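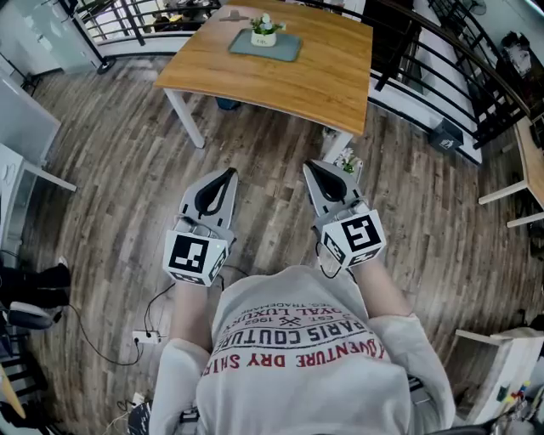

Why does a cotton shirt shrink in the first hot wash and then hold nearly the same size afterward? The tension put into the yarn and fabric during spinning, knitting and finishing is released when the fibers swell in water, and once most of it has been released there is little left to pull the fabric in.

Textile Care, Unit 2: Dimensional change in knits
Notes prepared by Sinan Oral

Relaxation shrinkage. Knitted fabric is stretched lengthwise on the machine and again during dyeing and drying. The loops set in that stretched shape. Water lets the fibers move, the loops become shorter and wider, and the garment loses length. Width may fall less, stay the same, or grow a little.

Progressive shrinkage. A smaller change continues over later washes. Most of it comes from tumbling, which works the loops closer together. Line drying reduces it but does not stop it.

Felting is a separate process and belongs to wool. The scales on the fiber surface catch on one another and the movement cannot be undone. See Unit 4.

Measuring. Mark two pairs of points on the flat fabric before washing, one pair along the wales and one along the courses. Keep the marks clear of seams and hems. Wash, dry, lay flat for at least four hours, and measure again without stretching.

Change (%) = (final length – original length) / original length x 100

A negative result is shrinkage. Worked case: marks 500 mm apart before washing and 475 mm after give –25 / 500 x 100 = –5%. Report length and width separately – an average hides the distortion.

Blends. Polyester is heat-set and takes up little water, so a cotton/polyester knit normally shrinks less than all cotton of the same construction. Loop length matters as well. A slack knit has more room to close up than a tight one.

Practical set. Each group receives swatches from the Sukitz and Jaldale rolls. Cut along the wales, label the face side, and record the dryer setting. Groups that skipped the conditioning step in April had to repeat the work.

Reading: Kılıçarslan, chapter on finishing, sections on compacting and steam relaxation.

We use cookies to remember your settings. Accept | Manage choices

Comments

Jemia: Is the four hours counted from the end of the dryer cycle or from when the swatch is laid out?

S. Oral: From when it is laid out. I will change the wording.

knitlab2: Our width came out at +2 and the length at –6. Is that an error?

S. Oral: It is plausible for a single jersey. Check that the marks follow the wales.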